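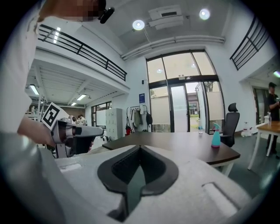
January 3, 2022

The lower hall at Korwood reopens to members this month, and I have been asked to set out the arrangements for its use.

Small personal items should be placed in the lockers. Keys are issued by Touran Yazdani and must be returned the same day. Coats and larger bags are to be left at the entrance – please do not hang them on the mezzanine railing.

The lights beneath the mezzanine have their own switch and should be turned off by the last person to leave. My own preference is to work under the high ceiling, where voices carry rather more than one expects.

Requests for evening use in February may be sent to me in writing.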